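Madero place settings – update for Natnael Gidey, 03/11/2022

Hi Natnael! Things are moving along nicely. We've now been through 100 settings of the simple one-person table (mat, plate, cup, spoon), and I'm finally happy with the layout – the cup goes up in the corner, the spoon straight up and down beside the plate. We tried five mats in August and the gray cloth won easily.

Spending so far is $1,232, mostly on dishes from Wendt. I'd still like to order 15 more plates before we start on the Jodby set, if you're okay with that. Bowls are next!

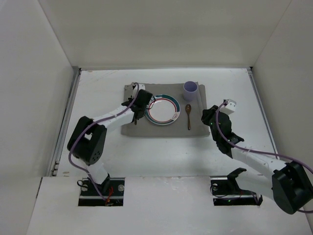
Single setting with the gray mat and lavender cup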